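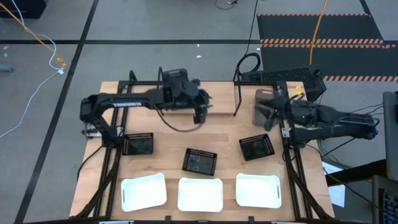
Jennylyn Bautista objects to the word "teaching" for this kind of work, on the grounds that the person at the controls explains nothing and the machine is given only a record of what was done. The usual term in the field is demonstration collection, though "teleoperated data gathering" and "demo recording" are also found.

Demonstration collection is the practice of recording a robot while a person controls it, so that the recordings can be used to train a learning system. The system, usually called a policy, takes in camera images and joint positions and puts out the next movement of the arms. It is trained to produce movements like those in the recordings. Each recording is called an episode, and a group of episodes covering one task is called a set.

Workspace

A common arrangement for two-armed work is a table with an arm fixed at each side, the two facing each other across a shared area. Containers such as baskets and trays are often used as the places objects are taken from or put into. A fixed camera beside or above the table records the whole area, and many stations add a small camera near each gripper.

The frame of the table is often built from aluminium extrusion, which allows arms, shelves and camera posts to be bolted on and moved later. Changes of this sort have to be logged. A policy trained with a camera in one place may do badly when the camera is shifted by the width of a hand, and older episodes may have to be kept apart from newer ones.

Methods of control

In leader and follower control, the operator holds a pair of smaller arms with the same joints as the working arms, and the working arms copy them. Operators tend to learn this method quickly. Its main weakness is that most leader arms give little or no sense of touch, so grip strength is judged by eye.

Other stations use hand-held controllers tracked in space, or a three-dimensional mouse for each arm. These take up less room but leave the software to work out the position of the elbow, and the arm may choose a posture the operator didn't expect.

In kinaesthetic teaching the operator takes hold of the robot itself and moves it through the task. It is rarely used for two arms at once, as the operator's own hands and body get into the camera views.

Episodes

An episode begins with the arms in a set starting position and ends when the task is finished or given up. Between episodes the objects are put back by hand. The reset often takes longer than the episode, and the rate of collection at a station depends heavily on how well it is organised.

Starting positions are varied on purpose. The Rullwood set, a collection of sorting tasks with 717 episodes, was made with a printed list that told the operator where to place each container before recording. The first version of the list had containers in straight rows only. Virgilio Galang's notes on the set record that the policy trained on it reached for the old row positions when a basket had been turned or pushed forward, and the list was rewritten to include angled and uneven layouts.

Operators also differ from one another. One may pick up with the left arm and pass to the right, where another uses whichever arm is nearer. Mixed habits in a small set can lead to a policy that hesitates between the two. Some groups therefore fix the method in written instructions, and others label each episode with an operator code and sort them out afterwards.

Review and labelling

Finished episodes are played back and marked. The Flollska scheme uses 4 grades: clean, recovered, failed and void. "Recovered" covers an episode in which something was dropped or missed and then put right. Such episodes were once commonly thrown away. Many groups now keep them, because a policy that has seen only faultless work has no example to follow after a slip. Void episodes are those spoiled by a fault in the recording, such as lost frames or a camera clock running behind the arm data.

A short written description is normally attached to each episode, for example "put the sponge in the middle tray". Descriptions may be written for the whole set beforehand or added by the reviewer. The Sarmiento guidelines, dated Apr 3, 2019, ask for directions to be given from the fixed camera's side of the table, and this remains a frequent source of mistakes where operators stand on the opposite side.

Software

Recording programs store camera frames and joint readings against a shared clock. Fumex, one such program, writes each episode to its own folder and will not start a new one until the last has been graded. Version 2 allowed grading to be put off until the end of a session; version 3 removed the option.

See also: Imitation learning; Leader and follower arms; Bimanual manipulation; Teleoperation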